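Chapter 4
When the task moves: automation and the people beside it

Workplace automation is usually discussed one job at a time. A job exists, a machine arrives, and the job either survives or it doesn't. Managers who have been through an installation tend to describe something less clear. The job title stays on the roster while the hours inside it are rearranged, and the people holding the job find out over several months what they are now being paid to do.

This chapter follows that process through housekeeping and linen work, a field with a large workforce, low margins and a long history of partial mechanisation. Washing, drying and ironing went to machines decades ago. Stripping a bed, picking up what has been left on it and folding soft items stayed with people, and the reasons they stayed are a useful way into the subject.

By the end of the chapter you should be able to break a job into tasks and say which of them a machine could take on, explain why cloth is a hard material for robots, and describe the effects of a partial installation on pace, skill and pay. You should also be able to read a supplier's claim about labour saved and ask where the labour went.

4.1 A job is a bundle of tasks

Tamer Najjar supervised room staff at the Tenumberg residence, a long-stay property for contract workers with 88 rooms. When the owners began talks with Sotuvik, a supplier of service robots, he was asked to write down what a room attendant did. His first version fitted on half a page. His second, written after following two attendants through a shift, had 45 entries.

Most of the added entries were small. Attendants moved a resident's jacket from the bed to the chair. They worked out whether a shirt on the mattress was dirty, clean or waiting to be packed. They shifted a carton to get at a corner of the sheet, then put it back. None of this was in the job description, and all of it took time.

Najjar then marked each entry according to whether it needed lifting, reaching, judging or talking. Lifting and reaching were what the supplier had asked about. Judging turned up beside nearly everything. An attendant picking up a garment has already made a decision about it before her hand closes, and she would probably not list that decision as work if you asked her.

Task analysis of this kind is the first step in any sensible automation plan. It is also the step most often rushed. A list drawn up in an office will describe the tidy version of the work. A list drawn up on the floor will be longer and harder to automate, and it will be closer to the truth.

4.2 Why cloth is difficult

A carton has corners. It keeps its shape when it is picked up, and a machine that has located it once can usually count on finding it in the same form a moment later. Fabric offers none of that. A shirt dropped on a bed can lie in more arrangements than anyone could list, and each touch produces a new one. Folds hide edges. The far side of the garment moves when the near side is pulled, and by how much depends on the weave, the weight and whatever is underneath.

Living spaces add a second difficulty. Industrial robots have mostly worked in areas cleared for them, with fixed lighting and parts arriving in a known position. Bedrooms are full of the occupant's belongings, and the bed is often the only large flat surface, so things end up on it.

Grippers for this work are often simple, with two fingers that open and close. The hard part is choosing where to close them. A pinch near the middle of a garment will gather it into a bunch, which is fine for dropping it in a hamper and poor for folding.

Figures 4.1 and 4.2: a blue cloth on a bed, handled with a two-fingered gripper in a furnished room.

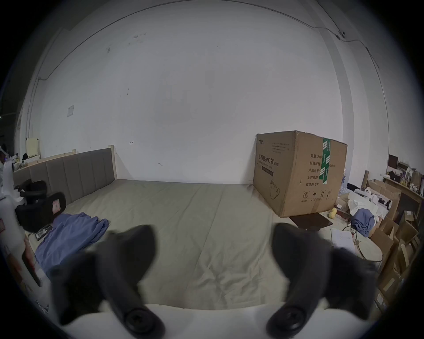
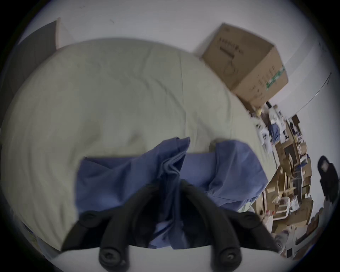 4.3 What changed at Tenumberg

The installation began in May and covered 32 rooms. The equipment was a wheeled unit with one arm, sold under the name Zidullow. It was meant to clear soft items from beds and bag the used linen. Attendants would follow behind to make the beds and clean.

The order of work was the first thing to change. Attendants had been used to doing a room from start to finish and closing the door. Now a room was entered twice, and the second visit could not start until the first was over. Staff who had set their own pace for years found themselves waiting in the corridor, or else called back to a room where the unit had stopped.

A new task appeared as well. Someone had to look into each room ahead of the unit and decide whether it was fit to go in. Majdi Hakim, an attendant with long experience of the building, took this on informally in the early weeks. He moved cables off the floor, stood cartons against the wall and took anything fragile off the bed. His room count dropped, and under the bonus scheme then in force his pay dropped with it, although the unit could not have run without him.

The scheme was revised on 2022-09-27, when room preparation was written into the roster as a paid duty with its own time allowance. Hakim's title changed to room coordinator. Two colleagues on the same corridor kept their old titles and were given more bathrooms.

Reports of physical strain also shifted. Attendants bent over beds less often, and several said their backs were better for it. Complaints about wrists and shoulders went up – bathroom cleaning is heavy on both, and there was now more of it in each shift. The property had measured the saving in bed work with some care and had not measured the bathrooms at all.

4.4 Counting the labour

The supplier's figures for the first period recorded the minutes the unit spent on each bed and compared them with the minutes an attendant used to spend. On that basis the saving looked substantial. Shevchuk, the consulting firm hired by the owners to review the trial, added three items that had been left out: preparing the room, attending to stoppages, and the walking caused by entering rooms twice. With those included, the saving was almost gone in the rooms with the most belongings in them. It held up well in rooms that had just been vacated.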